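Paper and Toner Waste in the Garnside Library Print Room
Group report, Environmental Studies project
Tímea Halász, Obinna Babalola, Nayeli Quintero, Wilson Nina
Handed in 19th July

1. What we wanted to find out

How much gets printed at Garnside library and then just left there. Everybody has seen the pile next to the printers. We wanted a number for it, and some idea of what is in the pile. Also toner, which we knew less about when we started and which ended up taking most of our time.

2. Method

Three printers on the ground floor, all black and white. We left out the color one upstairs, it was out of service for half the study. Each evening one of us collected what was left on the trays and on the shelf and sorted it into five groups: cover sheets, wrong document, bad print, duplicates, other. Obinna kept the spreadsheet. Page totals came from the counters on the machines, which Digby Tawhiri at the help desk let us read off at closing.

Blank backs were not counted seperately. We should have done that.

3. Results - paper

2,588 sheets printed over the study. 865 left behind. So one sheet in three, a lot more than we guessed (Wilson said one in ten, Nayeli one in six).

Cover sheets were the biggest group by far. The print system adds one to every job by default, with the user name and the time. Most people pull it off and drop it on the shelf. Second biggest was bad prints, mostly streaks from the middle printer. Wrong document was third - lots of lecture slides printed one per page by someone who then came back and did it again at four per page.

Duplicates were rare. We expected people hitting print twice when the queue was slow, but the system seems to catch that.

4. Results - toner

Harder. You can't weigh a cartridge every night without annoying the help desk, so we went by coverage, meaning how much of the page is dark. A normal page of text has low coverage. A slide with a dark background is many times that. Pictures are in between, depends totally on what is in them. Light gray areas get printed as small dots with paper showing through, solid black gets the full layer, so two pictures the same size can use very different amounts.
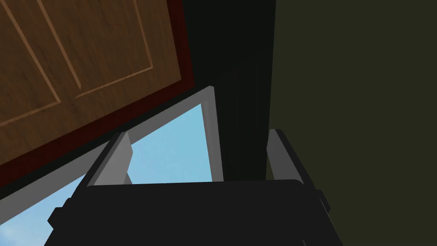 Fig. 1. Light gray against deep matte black.

We went through roughly 300 of the abandoned pages by hand and put them into low, medium and high coverage. Nayeli and Tímea did this apart and then compared. They agreed on most of the low ones and argued about medium. High was easy, the page feels stiff and slightly shiny and curls a bit.

Slides made up nearly all of the high group. A lot were from the same two courses, where the template is white text on dark blue. On these printers dark blue comes out as a heavy gray, close to black. We emailed both instructors. One answered and said she would post a white version too.

5. Problems

- One evening in the first week got missed. Nobody's turn, everybody thought it was somebody elses.
- Some people take their cover sheets to the recycling bin themselves, so the real number is higher than ours.
- Summer term. February would look different, more essays and fewer slides probably.
- Our low / medium / high split is by eye. A scanner would be better.

6. What we suggest

Turn off the cover sheet as the default. Fix or replace the middle printer. Make four slides per page the first option in the dialog instead of hiding it under Advanced. Ask instructors for a light version of dark slides.

Digby says the cover sheet setting is one checkbox but it has to be approved. We left him a copy of the spreadsheet and the request form is with the library office now. Printed double sided.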